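Guides > Home & Closet > The Fall Swap > Section 3: Sorting and Packing

Section 3: Sorting and Packing Your Summer Clothes

by Bethel Gebru
2022-11-06 | 16 comments | Share

If you've done Section 2, your Weltero rack is up, the wheels are locked and the closet rod has been wiped down. Great! Pour yourself something warm, put on a playlist and let's get those sundresses out of the way. I do this part in my bedroom with the bed made, so I have a big flat surface to pile things on (and so I can't give up halfway through and crawl under the covers).

Before you start

You'll need your laundry basket, a lint roller, the Allilano under-bed bags and a marker for the tags. Wash and fully dry everything you plan to store. Yes, even the linen shirt you only wore to that one brunch. Sunscreen and sweat can leave yellow marks that don't show up until spring, and by then they're a real pain to get out.

CAUTION: Never pack anything damp, even a little bit. One clammy swimsuit can make a whole bag smell like a basement. Ask me how I know!

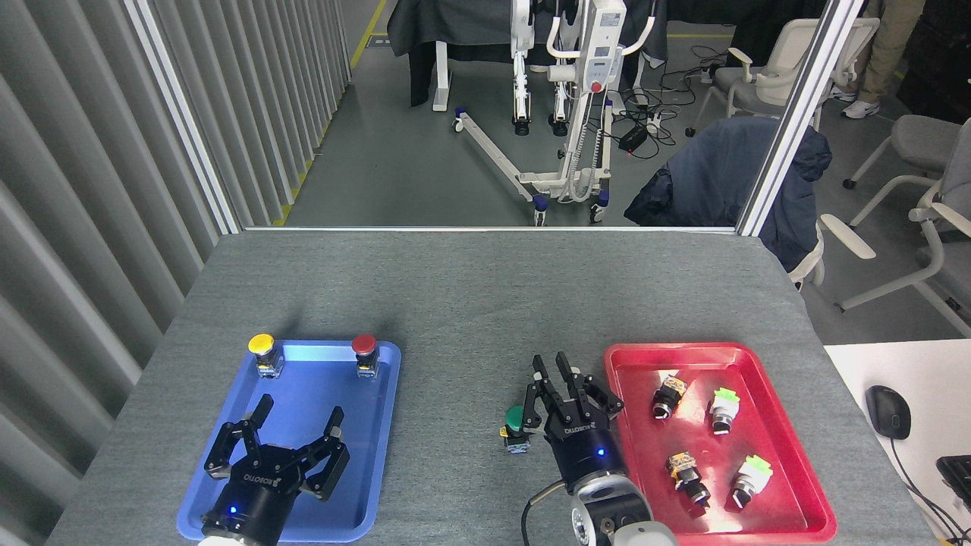

Sorting the clothes

1. Pull everything off the rod, one armful at a time, and lay it on the bed. Leave the hangers in for now.

2. Pick up each piece and decide: keep out, store, or give away. Go fast. If you're still holding it and thinking, put it at the foot of the bed and come back to it later.

3. Anything you can layer stays out. I keep my white tees, a denim jacket and two slip dresses that look adorable over a turtleneck. My Palomino cardigan goes over pretty much all of it from now until the snow melts.

4. Check the pockets! I have found lip balm, a movie ticket and, once, a very old granola bar.

5. Take the give-away pile straight out to the car. Mine used to sit by the front door for weeks, and little by little I'd sneak things back into the closet.

NOTE: Knits and anything with beading should be folded, because hanging stretches out the shoulders. If you're short on drawer space, the shelf insert that comes with the Weltero rack is perfect for sweaters.

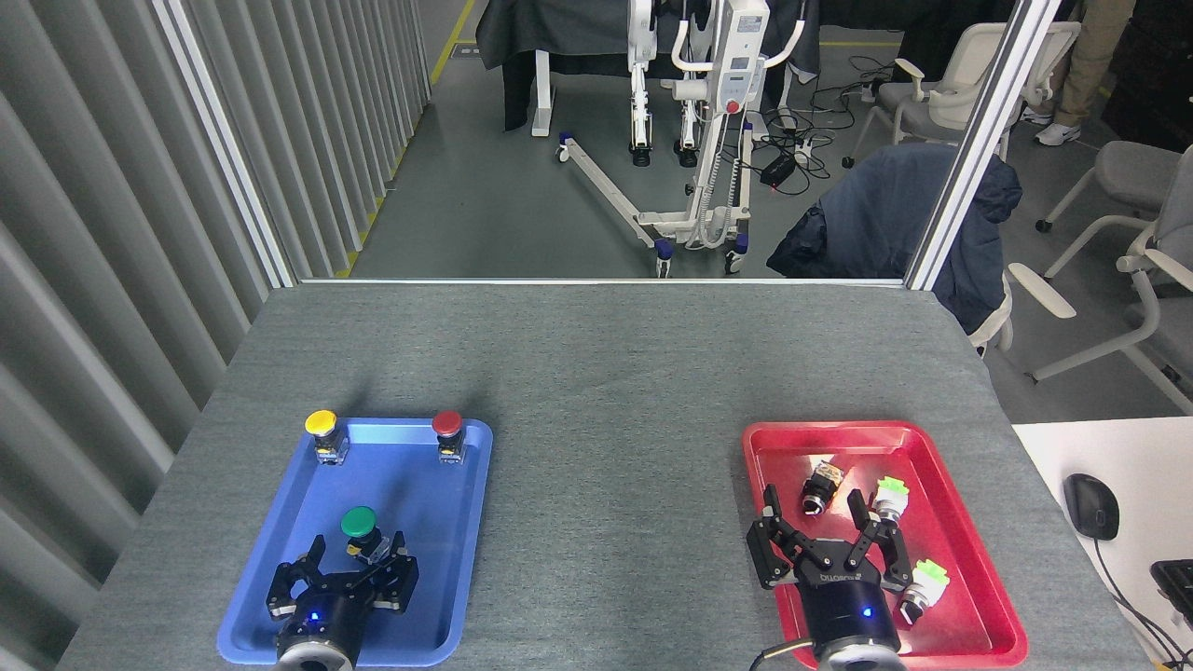
Blue tray on the left, red tray on the right.

Packing the bags

6. Open the Allilano bag all the way and lay it flat on the floor. The zipper is stiff the first few times, so go slowly around the corners and hold the fabric tight with your other hand.

7. Put heavy things on the bottom (jeans shorts, canvas skirts) and light things on top. Roll tees and tank tops. Fold linen loosely, with a sheet of tissue in the crease if you have some left over from a gift bag.

8. Stop when the bag is full but still bends in the middle. If you have to sit on it, it's too full, and you will be ironing until July.

9. Write on the tag before you zip up. "Summer" isn't much help when you're looking for one particular skirt, so I write things like "beach + shorts" or "nice dresses."
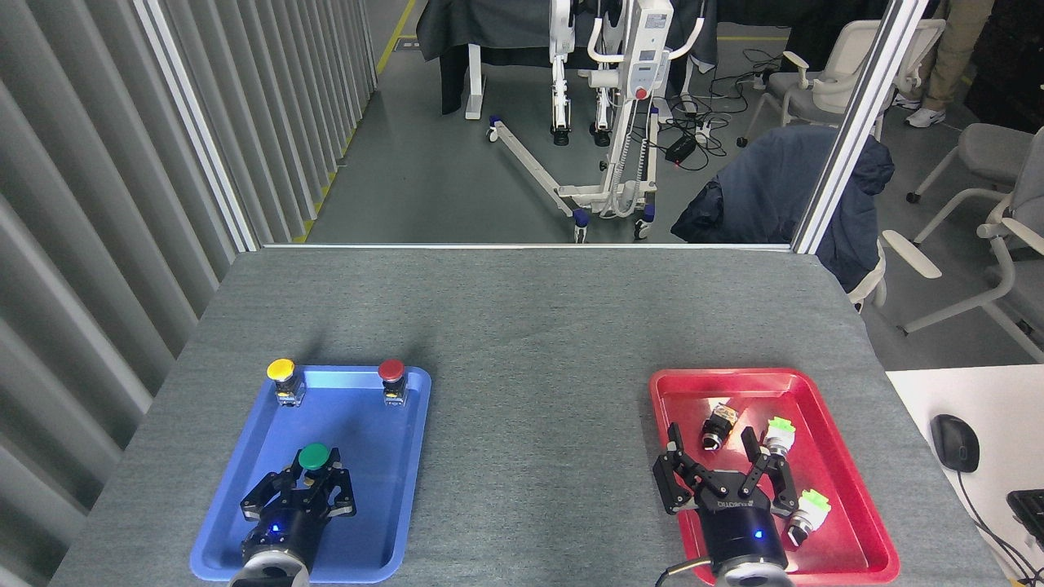
Now for the sweaters, which get their own turn on the bed before they go on the rack. Sort them into everyday and dressy, and leave a good strip of bedspread showing between the piles so nothing slides across and gets mixed up. You want a gap like the bare gray tabletop between the blue tray and the red tray in the photo, wide enough that you can tell at a glance which side a thing belongs to. Run the lint roller over each one as you go, and set aside anything that needs a button sewn on.

10. Hang coats and jackets on the rack first, at the ends, so the weight is balanced.

CAUTION: Don't load all the heavy coats on one side. The Weltero will lean, and it's not shy about falling over.

11. Slide the packed bags under the bed with the tags facing out. Toss a Moven cedar block in each one if you like the smell. I do, my sister thinks it smells like a hamster cage.

If you get a pretty day in the seventies after you've packed, wear the white tee you kept out and leave the bags zipped. Section 4 covers boots, and you'll want some old newspaper for that one.

Related guides
Section 2: Putting Together the Weltero Rack
Section 4: Boots, Scarves and the Hat Shelf
How to Wash a Wool Sweater in the Sink
Three Ways to Wear a Summer Dress in Cold Weather
My Favorite Apple Cider for Closet Days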